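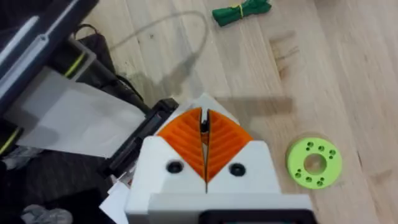 ridgeback_tom
Morning all. Started on the gripper for the Skavton arm last night and I could do with a second opinion before I order parts. It's been dropping small stuff for a week or two, so I swapped in a fresh pair of the orange fingers. Ribs look nice and crisp, and they come almost together along the middle, but I still don't trust the grip down at the tips. Do I shim behind them or just re-home the thing? Current limit's at 1120 and I've not touched it.

pellet_and_pins
Re-home first, always. Mine went daft after a finger change and it was only the closed position being stale. Took me 2 minutes.

Marinho_mike
Disagree, sorry. If it was dropping things before the swap then the zero wasn't your problem, was it? I'd have the housing apart and look at the slide. How many cycles has it done?

ridgeback_tom
Roughly 2000 since the last clean. No grease since then either – my bad.

Marinho_mike
There you go then. Clean, grease, THEN home it. And don't wind whatever sits in the two front holes down hard, it's only plastic.

pellet_and_pins
Still say he'll be stripping it for nothing but fair enough, grease never hurt.

fenwhistle
Which grease though? I used the Cernard stuff and it went like toffee over winter in the garage.

Marinho_mike
Plain silicone, tiny dab. Wipe off what squeezes out or it ends up on the ribs and you're worse off than before.

ridgeback_tom
Right, taking it apart after tea. Got spare slides coming from the Drestthorpe shop anyway, will post how it goes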